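Ticket: shot clock and scoreboard out of sync, Clenden gym
Opened by: Monique Pons
Status: waiting on parts
Jun 30, 2018

Okay, so I'm keeping this log because I've explained the same thing on the phone to three different people now and I'd like it written down somewhere! The short version: our Vendimby console runs the game clock fine, but the shot clocks above the baskets lose a second or two every time the ref stops play. By the fourth quarter of the Nyamweya game the home end said 13 and the visitor end said 11, and both coaches were at my table at the same time. Not fun.

What I tried first was the obvious stuff. Turned the console off, waited, turned it back on. Swapped the batteries in the handheld. Re-paired both shot clocks (you hold the reset button until it beeps twice, which took me a while because the manual says once). It looked fixed in an empty gym, and then we played a summer league game that night and it drifted again before halftime.

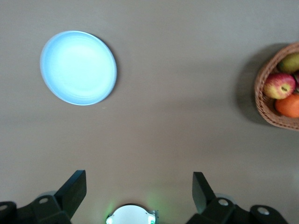

Page 3

Next thing -- support asked me to check the radio channel. Ours was on 67. Celelberg has the same console and theirs is on 87, so I figured we weren't stepping on each other, but I moved ours anyway to be safe. No change. I also ran the long cable straight from the console to the home end shot clock, and that one kept perfect time through a whole scrimmage while the wireless one at the other end fell behind. So I'm pretty sure the console itself is okay and it's something in the receivers.

Support wrote back and said the older receivers miss the stop signal if the horn is set to sound automatically. I turned off the auto horn and we got through two quarters with both ends matching, then the visitor end slipped by one second. Better, but I can't run a tournament game like that, and I really don't want to blow the horn by hand all day either.

They're sending two new receivers. Until then we're using the cable at the home end and I have a kid with a stopwatch at the other one. Please leave this ticket open -- I'll add to it once the new ones are in and we've played a full game on them.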